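The reserve on lot 200 was not met. I have now read the sale terms for three regional auctions of music memorabilia, and I want to set down how the unsold lots are handled, as the catalogs are poor at explaining it.

The lot was a tour production binder from a band called Dirkilley: routing sheets, stage plots, two pages of handwritten set lists and a rider. The house was Skoryk. The estimate was fair for paper goods with a clear chain of ownership. Bidding stopped at $1,000 and the auctioneer passed it.

## What "passed" means

A passed lot stays with the house for a fixed window after the sale. At Skoryk the window is set by the consignment contract, and the buyer never sees that document. During that time one of three things can happen:

- The house sells it privately to the underbidder, usually at or near the reserve.
- It goes on the website at a fixed price, buyer's premium included.
- It goes back to the consignor, who may owe a fee for photography and insurance.

The fixed price is where most people get confused. The number on the site is the reserve plus premium, rounded up. It tells you what the reserve was, or close to it. If you were bidding in the room and dropped out, you can now work out how far off you were.

I asked Róisín Keogh, who used to catalog paper lots for Skoryk, whether an offer under the listed price is worth sending. Her answer was yes, in writing, near the end of the window, with a stated payment date. Consignors who have been waiting on a check tend to get more flexible once the return date is close. The house has to pass along any written offer under its own terms (section 2 in the current version). 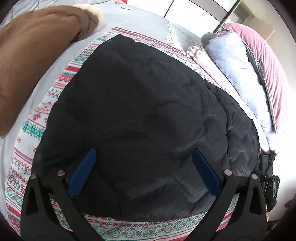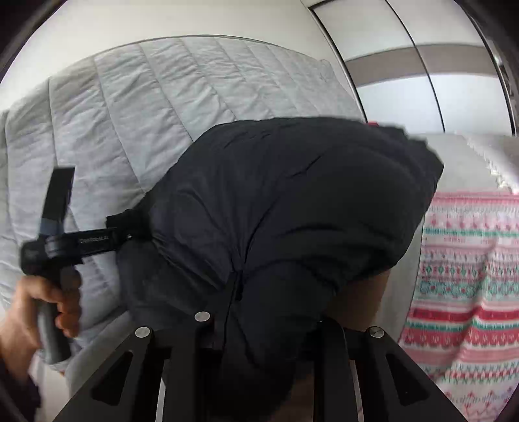
*Black padded fabric, both photos.*

## Condition reports on paper

The report for lot 200 said "light handling wear, some toning." I requested the long version. It listed rust at the binder rings, a water stain on the last four sheets and tape residue on the inside cover. All of that is normal for something that spent a year in a production office. None of it was in the printed catalog.

Some notes for anyone buying this kind of material:

1. Ask for the long report before the sale. After the hammer you have accepted the short one.
2. Ask whether the pages are in the order in which they were found. Harvey Carrier bought a similar binder in March and learned that the house had sorted it by date, which removed any sign of how the crew used it.
3. Photocopies mixed in with originals should be listed by page. If they aren't, ask.
4. A letter from a former crew member is useful only if it describes the object. A letter saying that the writer worked on the tour is proof of employment.

## Diaries and set lists are priced differently

Handwritten set lists sell easily. They fit in a frame and the buyer knows the songs. Diaries and notebooks are slower. Much of the content is dull, the interesting pages can't be shown without opening the book, and the buyer doesn't get the right to publish any of it. Copyright stays with the writer or the estate unless a separate paper says otherwise.

Aisling Brophy and I disagree on this. She thinks notebooks are underpriced and has been buying them steadily. Her last one cost $3,056 with premium and shipping, and she considers it cheap for the amount of original writing in it. I would not have gone that high without the publication rights, but she has no plan to sell, so resale doesn't enter into it.

## Where I ended up

I sent a written offer on the binder on 24th April, below the listed price, with payment by wire within a week of acceptance. The house confirmed receipt and said it had gone to the consignor. The listing is still up at the same number.

If the offer is refused I will leave it. The set lists are the part I want, and Skoryk will not split the lot.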